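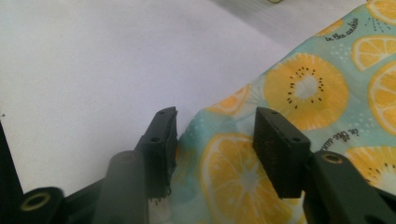

Pimstead wrote back that the pads were a wear part and should not count against the kit, and asked that the checklist say so. It now does, under item 4. Their other remarks are entered beside the items they concern.

Lokley hand-held gripper kit, incoming and in-use inspection
Site: Pirkmont, bench 3
Date: Sep 21, 2019
Supplier: Pimstead
Status: on trial, purchase not decided
Task during trial: picking up and folding printed cloth

Mark each item OK, WATCH or FAIL. A FAIL in items 1 to 6 takes the tool off the bench until it is cleared.

1. Packing list complete
OK. The spare pad bag was listed but came two days after the case. Pimstead says it ships from a different shelf.

2. Handle and trigger
OK. Trigger returns fully from every position. No sharp edge at the parting line. One tester with small hands had to shift grip to close the fingers all the way. Comment passed to supplier.

3. Finger arms, cracks and play
OK. Check both arms by hand with the trigger released, then again with it held. No side play on either arm. Look closely at the round holes, where a crack would start.

4. Pads (wear part)
WATCH. Left pad is worn and slightly frayed along the bottom edge, with small rough bits hanging from it. Right pad face is matte with a slight texture. Rough edges can catch on thin fabric, so trim or replace before any knit or open weave. The kiwi and lemon print cloth may stay in use.
Supplier comment: replace as a pair.
Our comment: agreed, but the manual gives no wear limit. We asked for one.

5. Fasteners
OK. All screws checked with the driver from the kit. Paint-mark them after tightening. One mark was missing from our last sheet and has been added.

6. Pinch points
WATCH. The gap between the pads is open and there is no guard. Keep the free hand off the cloth edge while the fingers close. The warning label is on the case lid, and it should be on the tool. Supplier will send labels.

7. Pad alignment
OK. Close slowly on a single sheet of paper and pull. Paper should hold evenly along both pads. Repeat with the tool turned over.

8. Camera mount and view
OK. Both pads must be in view with the fingers open. Wipe the lens before each session. Do not use the cloth from the task for this.

9. Work surface
OK. Surface is to be pale, smooth and clear of crumbs or thread before cloth is laid out. Wipe down between fabrics.

10. Cycle log
OK. 336 cycles entered by the Đoàn team, 93 by us. The log sheet has no column for fabric type. Write it in the margin for now.

11. Price and service terms
OPEN. Quote is 925 for the kit with one set of spare pads. Labor for yearly service is not included. Return freight during the trial is on Pimstead. Ask whether that still holds after purchase.

Actions
Fit new pads, both sides, then repeat items 4 and 7.
Get the pad wear limit in writing.
Fit the pinch label on the tool when it comes.
Add a fabric column to the log sheet.
Next full check in November, or sooner if the tool is dropped.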